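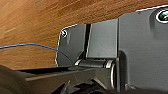 ## Wood top, week three

The bench top is brown wood with the grain running long, and I finished it in March with a hard wax oil from Grita. Two coats, 200 grit between them. The second coat went on thinner than the tin suggests and I would do it that way again. The surface feels smooth across the grain. There are a few pale marks I could probably buff out and probably won't.

The old top was white melamine. Small screws were easy to find on it, and everything else about it was bad: glare from the lamp, chipped edges, a permanent ring from a solder stand. On wood, gray parts stand out well enough. Black screws don't, so those go in a tin lid.

Cables are the remaining problem. Thin blue line is easy to see against brown, and I have started using blue for anything that crosses the work area. Black leads stay behind the bench. Zinash Bogale, who shares the unit with me in Gulurville, prefers to tape hers down. I don't like the residue on the oil.

## Screws and springs

Most of what sits on this surface is molded plastic with metal hardware in it. My notes on handling that:

- Use a driver that fits the recess fully. A cross recess rounds out quickly with a tip one size down.
- Turn the screw backward until it drops into the existing thread, then forward. Plastic bosses only survive so many fresh threads.
- Stop at snug. I have cracked 5 bosses by going past it.
- Photograph any spring before touching it. Coil direction is hard to reconstruct from memory. 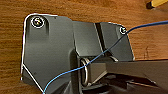
*Dark gray molded part on the wood, two screws along the top, coil spring in the middle.*

Replacement springs come from Gashaw, over in Pulurton. They sell an assortment box with 17 sizes, and I use two of them. The wire is fine. The labels fall off, so I wrote the sizes on the inside of the lid with a paint pen.

The lamp is next. It sits too low and puts a hard highlight on anything glossy. I have an arm that would raise it 7 inches, but the clamp is too narrow for the new top and needs a longer bolt.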